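A Robot That Learns in a Pretend Kitchen

By Kurniawati Mangundap
2024-12-06
For readers from 7 years

Have you ever visited a place where robots go to school? Our reading club did. In September we went to the open day at Clirkach, a workshop where people teach robot arms to help in the home. I want to tell you what we saw there, and also explain some words that sounded difficult to us at first.

We thought we would walk into a room full of metal and noise. First, though, we sat down on cushions in front of a big screen. Anjani Raju, who teaches the robots, told us that the first lessons of the day happen inside a computer.

What is a simulation?

A simulation is a pretend world made by a computer. It looks a little like a video game. In a game, you move a hero. In a simulation, a robot program moves a pretend robot. The computer works out how heavy things are, how they roll, and what happens when something bumps into them.

Why not use a real kitchen at once? Think of how you learned to carry a glass of juice. Maybe you spilled it sometimes, and somebody had to clean the floor. A robot that is learning also makes many mistakes. In the pretend kitchen no plate can break, and when a try is over, the computer puts everything back in its place.

The program that we watched has the name Ollby. Its kitchen has cabinets, a countertop, a toaster oven and a refrigerator.

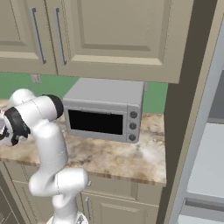 The robot arm in the computer kitchen, near the toaster oven.

Look at the black rings on the white arm. Anjani told us to find them first, and then to bend our own arms and feel the places where they turn. Your shoulder, your elbow and your wrist are joints. A robot arm has joints too, and small motors turn them. The arm on the screen has a bend that looks very much like an elbow, so we all put our elbows in the air to compare. It was quite crowded on the cushions.

"Does it know that it is a kitchen?" asked Nabila Manurung, the youngest in our group.

Anjani said this was a good question. The robot does not know about breakfast, or about being hungry. It receives numbers. Some numbers tell how much each joint is turned, and other numbers come from cameras. In the pretend world the cameras are also pretend. The program must take all these numbers and decide on the next small movement.

What is a gripper?

At the end of your arm there is a hand. At the end of many robot arms there is a gripper. It can close on an object and hold it, and open again to let it go. The one in Ollby has fingers, but it does not look much like your hand.

To pick up something small, the robot has to do several things in good order. It must find the object. It must bring the gripper to the right place without hitting the shelf. Then it must close the fingers – enough to hold, but not so hard that a soft fruit would be crushed.

For us it is easy, and we do it while we talk and think of other things. For a robot it is a difficult job. Anjani's group let the program practice with fruit 400 times before the open day.
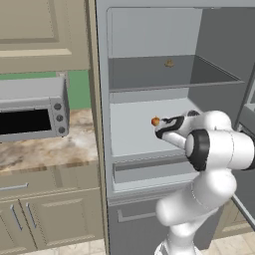

A small apple in the gripper, in front of the refrigerator shelf.

The apple is red-orange and very small next to the gripper. Only the tips of the fingers hold it. Do you see also the lumpy brown thing on the tray higher up? Our group could not agree what it was. Tirta said a bun and Nabila said a potato, and they discussed it until lunch.

A refrigerator is a hard place for an arm to work. There are walls at the sides and shelves above and below, so there is not so much space to move. The open door can also be in the way. Try to imagine it with your own elbow!

From pretend to real

After lunch, Sutrisno Simanjuntak showed us a real arm on a table. What a robot learns in a simulation does not always work in our world. A real apple can have a wet skin. A real lamp can make a strange shadow. Because of this, the teachers change small things in the pretend kitchen many times, for example the light or the place of the fruit. Then the robot meets many different kitchens and not only one.

The real arm tried to lift a sponge 7 times while we watched, and it succeeded in 4. We clapped for every try, also for the bad ones.

Try it at home

You can play robot with a friend. One person is the robot and closes both eyes. The other person is the program and says only short commands, such as "arm up," "a little left," "close fingers." Put a soft ball or a rolled sock on a table and try to pick it up this way. Afterwards change places.

Words to remember

Simulation – a pretend world made by a computer.
Joint – a place where an arm can bend or turn.
Gripper – the part of a robot that holds things.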